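Handling Tools, Unit 4: Setting Up and Looking After the Two-Finger Hand Tool
Notes for the bench session, Mon 8 July. Prepared by Lợi Tạ; pad section by Thắng Tiêu.

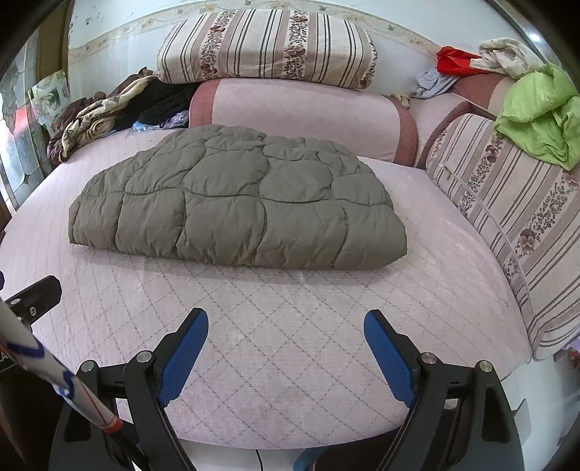
Figure 1. Open fingers in front of a folded quilted comforter, seen from the tool's own camera.

1. Scope

These notes cover the Passtead hand tool as used for soft goods: bedding, clothing, cushions. Rigid parts are dealt with in Unit 5. Read sections 2 to 4 before the session and bring the log sheet, form 3138.

2. Layout

The tool has two finger mechanisms facing each other. Each has an outer arm and an inner arm joined at pivots, and each carries a blue textured pad on a black plastic backing. Silver caps cover the pivots; the four that matter for this unit can all be seen in Figure 1, two on each side. The camera looks forward between the fingers, so both pads should show in every view with the gap between them clear.

Left and right in these notes mean left and right in the camera view. Students who work from the back of the tool get this wrong regularly, and pads have been fitted to the wrong side as a result.

3. Checks before power

Hold the tool level with the power lead out.

3.1 Open and close the fingers by hand through full travel. Movement should be even. A catch near the closed end usually means lint in an inner arm pivot.

3.2 Press each pivot cap with a thumb. A cap that turns freely is loose. Remove it, clean the seat and refit. Do not glue caps.

3.3 Rock each pad sideways. Up to 2 mm of play at the tip is allowed. Above that, change the backing screws first and the pad second.

3.4 Check that cables run clear of the outer arms at full opening. The long cutout in the outer arm will trap a slack cable.

4. Pads

The fine dots on the pad face do the holding. They fill with fibre quickly on quilted and brushed cloth. Clean with a dry nylon brush, working from the wide lower end towards the rounded tip. Solvent hardens the face and is not to be used.

Change pads as a pair. A new pad against a worn one pulls thin cloth to one side during closing, and the fault is easily mistaken for poor alignment.

To set alignment:

a) Close the fingers until the tips just meet.
b) Look from the front. The tips should meet across their full width.
c) If one tip stands forward, slacken the backing screws on that side by half a turn, bring it level and retighten.
d) Open fully, close again and repeat the check.

Both pads lean inwards towards their tips when the fingers are open. This is correct. Do not try to set them parallel in the open position.

5. Trial grip on padded cloth

Padded covers are a fair test of the setup. The comforter in Figure 1 has puffy compartments between wavy seams and a long rolled fold on the near side. Such a fold gives the fingers an edge to close on. Approach square to the fold, with one pad above and one below, and close slowly until the padding is pressed flat between the tips. Gripping across the middle of a compartment gives a full-looking hold with little cloth in it, and the load slips on lifting.

Stitched under-covers need care. If the lower tip is set too low it will pick up the bed cover as well. Raise the approach by a few millimetres and try again before touching the pad settings.

Make 11 trial lifts. Enter each on the log sheet as held, slipped or double pick. More than two slips: return to section 4. Any double pick: check approach height.

6. Care after use

Brush the pads, wipe the arms with a dry cloth and store the tool with the fingers slightly open. One drop of Skallska light oil per pivot each month, wiped off at once. Oil on a pad means a new pair of pads.

Log sheets go in the Brolidska tray at the end of the session. Unsigned sheets will not be marked.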